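Subject: Re: [Ganton-makers] sorting bins for the shared worktable?
From: Seija Koskela
To: Ganton-makers list

Hi all,

Reijo, I am so glad you asked, because I have been wanting to talk about bins for weeks and my family has stopped listening!

Reijo Partanen wrote:
> We have one long table and everybody's small stuff migrates across it.
> Last month I found my snap fasteners in with somebody's beads, and I
> still don't know whose beads they were. Lidded boxes didn't work, people
> stacked things on the lids and then never opened them again. Has anyone
> on the list got a setup they like? We can spend a little but not a lot.
> Also does color coding do anything or does it just look nice?
>
> Reijo

Color coding does a lot, in my experience, but only if you keep it to very few colors. When we moved into the room on Ferri Street I bought a set of 5 and wrote up a chart, and it was a disaster (green was "in progress" for one group and "recycling" for the other, and you can guess how that ended for a half-finished quilt block). Now we use 2 colors on the table and we love it. Pink is for things still to be sorted, blue is for things that have been sorted and can go back to the shelves. People who have never been in the room before get it right after one sentence of explaining.

And yes, open tops! You already found out about lids. With an open bin you can look in and see what you've got, and you can drop something in with one hand while the other is holding your work. If you worry about dust, throw a dish towel over them at night.

Some other things that have worked for us, in no special order:

1. Cover the table. We tried a patterned oilcloth first, very cheerful, and lost every pin and button that landed on it. A plain, smooth covering in a dull color is so much better. Small things show up, and the bins slide when you want them to. Ours runs the whole length of the table and I would never go back.

2. Pick straight-sided rectangular bins. Round ones waste space and they wander. I got ours from Pirance, but any housewares place will have something close. Get them in person if you can, so you can check how they sit next to each other.

3. Park the bins side by side, touching, at one end, and leave the rest of the table for working. This made the biggest difference of anything we tried. With a gap between them, things landed in the gap. Pushed together, you get one target with two halves, and moving something from pink to blue is a tiny flick of the wrist. 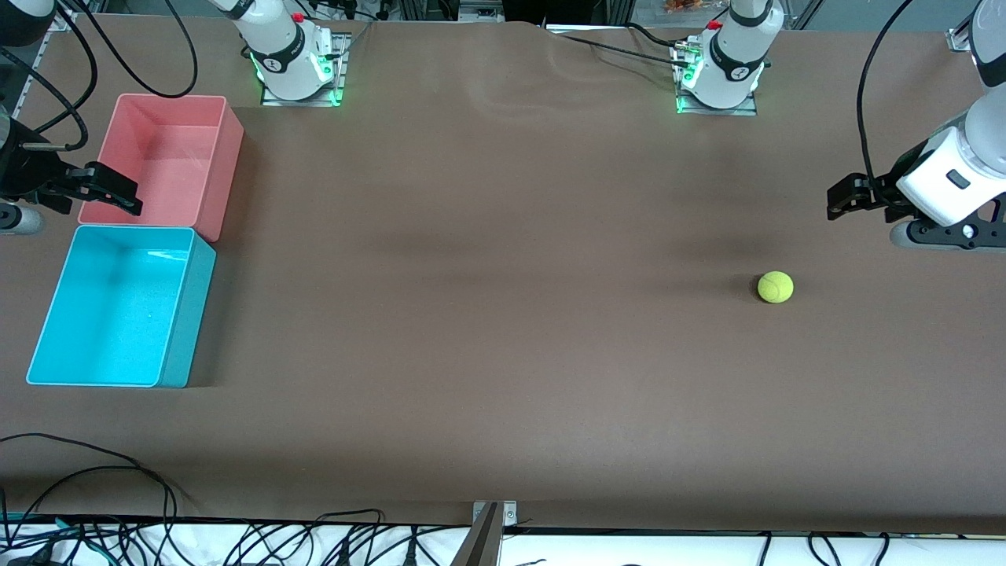

4. Empty the blue bin before you leave. Every time, even if there are three buttons in it. We set a kitchen timer for 25 minutes before closing, which sounds like far too long until you've tried to put away a tin of assorted hooks and eyes.

5. Labels are optional. I made some on the Emon label maker (I love that thing) and they peeled off within the month. I haven't replaced them and I can't say anyone has noticed.

On cost: I spent 40 dollars on the whole arrangement, table covering included, and a good part of that was the green and yellow bins I now keep potatoes and dog leashes in at home. You could do it for less by starting with the two.

One thing I haven't solved is thread. Loose spools roll around in an open bin and tangle themselves together, and I end up cutting half of it off. If anybody has a good idea that doesn't involve pegs on the wall (our landlord says no) I would love to hear it.

Reijo, if you want to come and try the table before you buy anything, I'm usually in by 4 pm and the coffee is on. Bring the mystery beads! Somebody here might recognize them.

Seija

> PS from my first message: the table is against a wall on one long side,
> if that matters for where the bins go.

Oh, I nearly missed this bit. It does matter a little. I'd put the bins at whichever end is farther from the door, or people will use them for keys and gloves as they come in.

Contact list owner | Copyright Ganton-makers list members | Back to top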